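Gradent Workshop Notes
Home | Syllabus | Notes | Lab Hours | Readings
Last updated December 15, 2022
5 minute read

Unit 4: Teaching a Two-Armed Robot by Demonstration

Welcome back! By now you have all had a turn at moving one arm from one pose to another, and most of you found it easier than you had feared. This unit is where we ask two arms to work together, which is a good deal more fun and (fair warning) a good deal more fiddly.

Recall the two ways of giving a demonstration. In the first, you take hold of the arm itself and guide it through the motion, feeling its weight as you go. In the second, you steer from a distance through a controller or a matching set of arms, and the robot copies you. Ollow, the recording program we use in this course, treats both the same way once the data is saved: a list of joint positions, a gripper opening, and the camera views that go with them.

Our practice task is the block handover. One gripper brings a block to the middle, the other gripper comes to meet it, and the block changes sides.

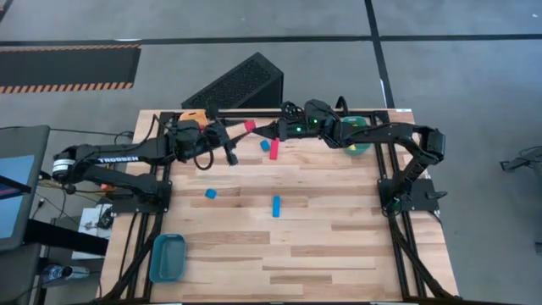 Figure 4.1. Two arms meeting over the table, with a small red cube at the tip of the left gripper.

Please spend some time on the meeting point before you record anything. Beginners tend to choose a spot that is comfortable for one arm and a terrible stretch for the other. Pick a place both can reach with the elbows still a little bent, and come back to roughly the same place each time. Let the receiving fingers close fully, count one beat, and only then open the giving fingers -- that little pause looks like wasted time to you, but the learner needs to see it clearly.

How many demonstrations are enough? For the Bayram exercise, a single block with a fixed start, 20 clean ones will get you something worth looking at. For the Gratemberg exercise, where shapes and starting positions change, plan on 200 per group, and up to 400 if you have the patience for it. 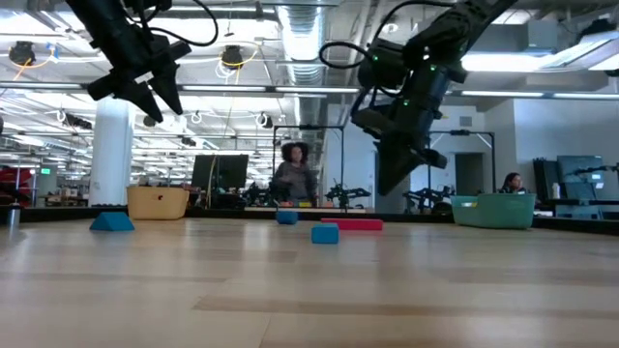 Variety matters as much as the count, so move things between recordings. Turn a block a quarter of the way around, swap a cube for a prism, slide everything closer to the back. If every demonstration begins from the same layout, the robot learns the layout, and then you nudge one block and it reaches very confidently for thin air. I have watched this happen in every class since I started teaching the unit, and I still feel a bit sorry for the robot.

Keep your small hesitations, but throw out the real fumbles. A slight correction on the way to a block is useful, as it shows how to recover. A dropped block followed by a long pause while you laugh with your partner is another matter! 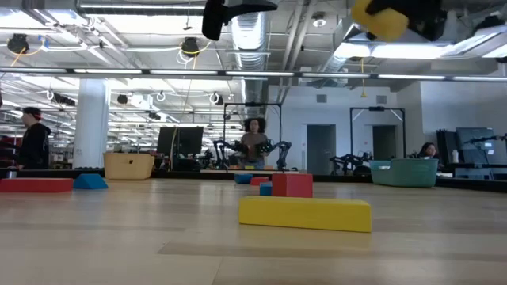

Figure 4.2. A mixed layout of foam blocks: cubes, long pieces and a prism.

For next time: record your Bayram set, replay three of the demonstrations at half speed, and write down where the two grippers hesitate. Bring your notes with you, messy ones are fine.

Previous | Next | Back to top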